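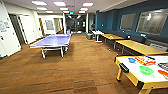 Sep 1, 2020

Sturkby embankment, pore pressure instruments. Notes by me, with additions from Riet Van Acker on the second batch.

The purpose of today was to finish the saturation of the filter tips and take zero readings, so that Brenton can put the instruments in the ground when the rig is free. They still have not confirmed the day. I wrote to them again before lunch.

We have 14 piezometers for the soft clay under the north side. All of them came back from the factory check with new calibration sheets. I compared the serial numbers on the sheets with the numbers on the cables and found one pair exchanged. The sheets are corrected by hand and signed, but the spreadsheet on the shared drive still has the old order. Please do not use it before I have changed it.

Saturation. De-aired water from the tank, filters taken off and kept under vacuum overnight. In the morning there were still small bubbles leaving two of the filters when I tapped the glass. I gave these a longer time and then they were quiet. The assembly was done completely under water, with the tip pointing up and the filter pushed on slowly. If it is pushed fast the pressure goes very high inside and the membrane can be damaged, we learned this in January and I do not want to learn it again. Watch the readout while pushing and stop when it jumps. 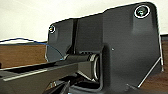

Bracket plate, dark grey, with the larger and the smaller screw.

Zero readings. Taken with the Grabner readout after the instruments had been lying in the bucket for the whole morning, shaded from the window. Barometer was read at the same time. For most of the instruments the zero agrees well with the factory value. Number 61 does not. It drifts down slowly and comes back when the cable is moved near the plug, so I suspect the cable and not the sensor. Riet cut off the end and stripped it again, and after this it was stable for the rest of the afternoon. I would still prefer to keep it as spare. She thinks it is good enough for the shallow position. To be decided with Chantal.

Cable lengths. The drawing from Useno shows the logger cabinet on the other side of the access road compared with the version we ordered from. Riet measured the new route on the plan, including the slack in the trench, and the deepest instruments will be too short. A splice in the trench is possible but it must be a resin joint and above the water level, which in that field means very near the surface. My opinion is that it is better to ask Useno to move the cabinet back. It is only a post and a small foundation, and it is not yet built.

Grout. Small trial mix of cement and bentonite for the fully grouted holes. First I added bentonite to the water and then the cement, as somebody had written on the old sheet, and the result was lumpy and it did not want to flow. Second time cement and water first, bentonite after, a little at a time until it was like thick cream. Much better. Cylinders are cast from the second mix only.
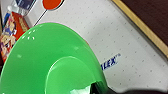
They are standing in the moist cabinet, lower shelf, with the label facing the door. Please leave the lids on. I want to test the first of them after a week and the others at four weeks, for strength and for permeability if the cell is free. The clay at Sturkby is weak and the grout should not be much stiffer than the ground, so a low value is what we hope for.

Order of more bentonite: we need more than 525 kg for all the holes with the losses Brenton had the last time, and the store has much less than this. Chantal Bouchard has the purchase form, I only have to give her the number and the delivery address. The address is the site gate, not the office!

Borehole 2 is moved a short distance to the east because of the drain. New coordinates are in the mail from Useno, I have not yet copied them to the installation sheets.

To do:
- correct the spreadsheet (me)
- answer about the cabinet (Riet calls Useno)
- decision on number 61
- change the water in the bucket and check that the tips stay covered
- charge the readout, the battery was low when I put it away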